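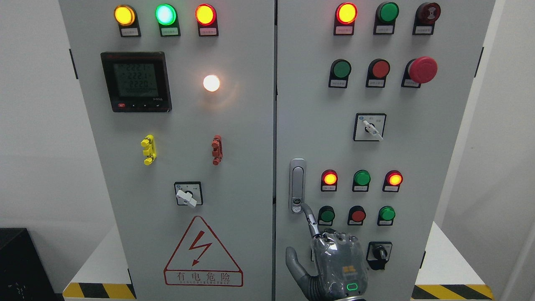
Control cabinet with the three indicator lamps lit and the power meter reading 222.1, 222.1 and 222.0.

Section 4: Washing and Waxing Your Car with the Gurodeo Polisher

Welcome back! If you have worked your way through Section 3 you will have charged the battery, fitted the side handle and had a little practice on an old bonnet or a scrap panel. Now we come to the enjoyable bit, and I would ask you to set aside a whole morning for it, as a car that has been rushed always seems to show it on the driver's side.

Before you begin

Park in the shade, or wait until the bodywork feels cool to the back of your hand. Wax goes on beautifully over cool paint and turns stubborn and chalky on a hot roof. You will need two buckets, a wash mitt, a soft drying towel, the yellow foam pad for waxing and a handful of clean microfibre cloths (the ones with the stitched edges taken off, if you can get them).

CAUTION: Never use the wool pad from the trade kit for waxing. It is meant for heavy cutting and can go through the clear coat on a sharp edge in a few seconds.

Washing

1. Rinse the whole car from the roof down, taking your time over the sills and the backs of the wheel arches, where the grit likes to hide.

2. Fill one bucket with plain water and the other with water and shampoo. Measure out 60 ml of shampoo; any more only makes extra rinsing for you.

3. Wash one panel at a time in straight lines. Dunk the mitt in the plain water after every panel before it goes back into the suds.

4. Leave the wheels until last and use a different mitt for them – please do not be tempted to swap!

5. Rinse again and dry with the towel, laying it flat and drawing it towards you. Open the doors, boot and fuel flap and dry the edges there too, or they will dribble down your nice clean paint later on.

Note: If the paint still feels rough once it is dry, go over it with the clay bar described in Section 2 before you wax.

Waxing

6. Press the yellow pad on to the backing plate and check that it sits dead centre. A pad that is even slightly off will make the whole machine shudder, and your wrists will soon let you know.

7. Put three small dabs of wax on the pad. With the machine switched off, dot them over an area no bigger than a tea tray.

8. Turn the dial to setting 1, rest the pad flat on the paint and only then press the trigger. Spread the wax gently, then move up to 1,000 rpm on setting 2 and work in slow, overlapping passes.

9. Keep the lead pad edge away from badges, door handles and rubber trim. Do these bits by hand with a folded cloth.

10. Leave the wax to haze for 7 minutes, then wipe it away with a clean cloth, turning to a fresh side as often as you need to.

CAUTION: Release the trigger and let the pad stop before you lift it from the car. A spinning pad flings wax a surprisingly long way, and it is a nuisance to get off brickwork.

Afterwards

Wash the foam pad in warm water with a drop of washing-up liquid, squeeze it out and stand it on its edge to dry. Keep the car out of the rain overnight if you possibly can. For a car that lives outdoors, a fresh coat in November will see it nicely into the winter.

Replacement pads come in the Zusside pack. Fitting instructions for the larger backing plate were written by Mojtaba Mohammadi and are in Section 6.

Last revised 2024-06-28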